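Handling Gloss Black Parts: Scratches, Light and Inspection
Speaker notes, Aurora Magalhães
Trarkthorpe workshop series, 20 minutes plus questions

Slide 1. Scope
Introduce myself. Say that the talk covers molded gloss black plastic after it leaves the tool: racking, handling, cleaning, inspection. No resin chemistry. If anyone wants to talk about mold polish, take it at the end.
Ask for hands: who inspects gloss parts, who assembles them. Adjust the pace on slide 4 accordingly.

Slide 2. Why black gloss is the hard case
A matte part scatters light and hides a hairline. A gloss part returns the light in one direction, and a fine scratch sends a little of it somewhere else. On black there is no base color to compete with that stray light, so the scratch reads as a bright line.
Same scratch depth on gloss white: most inspectors pass it. Pause here. People who have only worked with white tend to argue.

Slide 3. Scratch, scuff, mark
Definitions, to be used for the rest of the talk.
Scratch — a line with measurable depth that a fingernail may or may not catch.
Scuff — a patch of very fine lines, usually in one direction, from sliding contact.
Mark — residue that comes off with a clean cloth.
Wipe before you classify. The January audit at Trarkthorpe covered 1,244 panels, and 166 of them had been rejected for marks. Those panels were wiped and went back into stock.

Slide 4. Where the damage collects
Raised features take the first contact when parts are stacked face to face. Bands, lips and bosses touch the neighbor before anything else does. Large flat recesses are protected from stacking to some degree, but they get touched, wiped and slid across by whatever is placed inside them.

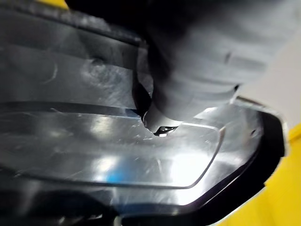 Recesses also have corners, and grit gathers in corners. A cloth pushed into a rounded corner and dragged back out carries that grit over the flat. Lift the cloth at the corner, fold to a clean face, start again.
Small metal items are the other source. A loose insert or screw set down on gloss will mark it as soon as it is pushed sideways. Place and lift. If it has to be moved, pick it up first.

Slide 5. Light
One overhead lamp gives one bright reflection and a lot of dark surface where you see very little. Hairlines show best near the border of a reflection. Tilt the part slowly so that the border sweeps the whole face, then turn the part 90 degrees and repeat. Lines parallel to the first sweep will often show only on the second.
Colored reflections confuse people. Gloss black will mirror a shirt, a bin or a screen, and a faint tint gets written up as staining. Move the part. If the tint moves, it is a reflection.
Demo: hold up the sample from Alard, tilt, turn, tilt. Do not hurry this. The back row needs time.

Slide 6. Racking and film
Vertical racks with separate slots. Foam in the slots must be vacuumed, otherwise it holds grit against the part.
Protective film: apply early, remove late. Pull it back low and flat. Film that has been lifted and put down again has dust under it and should be thrown away.
Đào will ask about reusable sleeves. Answer: acceptable if washed, and we have no wear data past the first month.

Slide 7. Acceptance limits
State the viewing distance, the light and the viewing time on the drawing. "No visible scratches" cannot be inspected to. The Vodomo drawing is on the handout, with all three given in the title block.
Separate the faces. A face the customer sees gets the tight limit. An inner recess that will be covered at assembly can take hairlines, and rejecting it for them costs money.

Slide 8. Questions
Likely ones: polishing out (possible, slow, changes the gloss level locally), gloves (lint-free, changed when dirty), antistatic spray (test on scrap first).
Handouts are by the door. Collect the Alard sample before leaving.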